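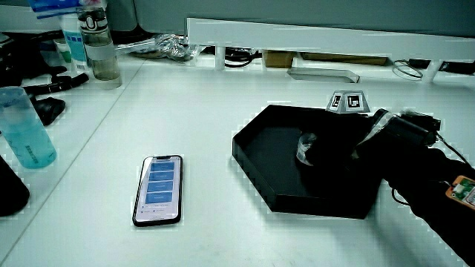
The white desk, with the black tray doing its job

Welcome to the desk page! I've been meaning to put something up about my desk for ages — a couple of you asked after I moaned about it in August — so I've finally sat down and done it. I'm Kirstin Sutherland, I work from the back bedroom, and I have strong feelings about trays.

I'll start with the tray, then. It's a sort of lopsided hexagon with raised sides, quite shallow, and I bought it from Fadham when I was meant to be buying a lampshade. I've got a rule that small things live in the tray or they don't live on the desk at all. Clear things are the worst (I've lost more rolls of tape on a white desk than I care to admit), but put something see-through on matte black and you can find it again without patting the whole desk down like a customs officer.

The long white shelf at the back is the Govar, and I'd buy it again tomorrow. It stands on short legs and runs most of the way along, so there's a proper gap underneath for boxes. The small brown one is for stamps and the spare key to the shed, and the long flat one beside it is waiting for me to decide about some picture mounts. It has been waiting since we had the carpet done, but it's out of the way and I'm not in a hurry.

My phone goes face up on the left with plenty of bare desk round it. I used to prop it against my mug, which lasted until the mug went over. I like being able to put an elbow down without landing on something!

The desk itself is a Gromora, white, bought second-hand from a lady in the next village for less than the petrol would suggest. It took two of us and 4 goes to get it up the stairs. It does show every pencil mark, so I wipe it down on a Friday with a damp cloth and a drop of washing-up liquid.

Next up is the bookcase, once I've cleared the top of it.

Last updated May 17, 2024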